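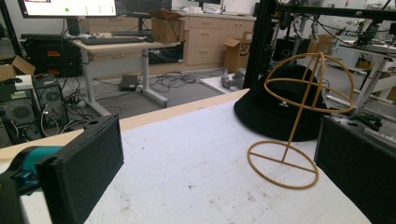
Figure 1. The wire hat stand and the black bucket hat on the work table.

Project Report: Storing a Soft Hat on a Wire Stand
Porkever Student Workshop, September term

The purpose of this project was to determine whether a soft-brimmed hat keeps its form better on a stand than flat on a shelf. The stand has a ring base, a single thin post and a round wire cage at the top. The hat is a black bucket hat with a small white embroidered logo on the front.
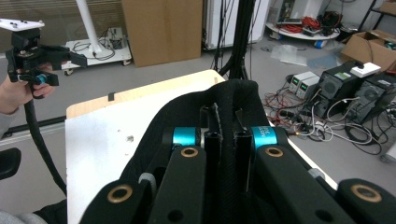

By the Fandberg Project Group
Submitted Sep 10, 2024

All work was carried out on a white surface with a pale wooden edge. The hat was left on the stand for 6 days and then flat on its brim for the same period. The project budget was 900 kroner, of which 758 was spent.
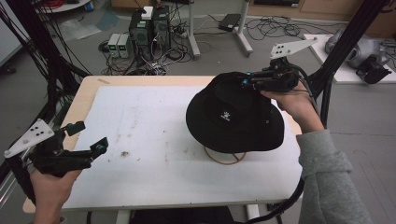
Figure 2. The hat held by the crown, with the chin cord resting on the board.

The crown kept its rounded form on the stand – the brim, however, drooped slightly at the sides. The chin cord should be tucked inside the crown before storage. The group recommends a wider cage for the next version.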